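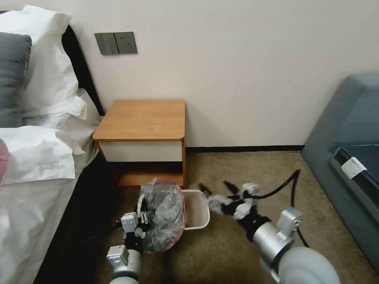 Hi! I'm Matilde, and I'm looking for someone to help with my two-armed housework robot, which I'm building at home in Gimholm. Right now it's all trash bins and bags, and those bags are driving me up the wall. You'd be here 3 evenings a week through July, tuning grippers and running trials with me. Basic Python is a plus (patience matters more!).

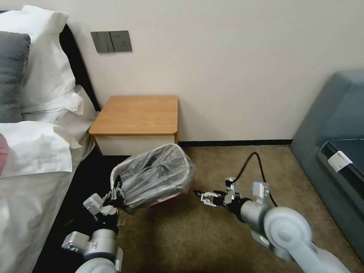
Left gripper on the rim, bin off the carpet

Pay is $18 an hour. Write to Matilde Godinho.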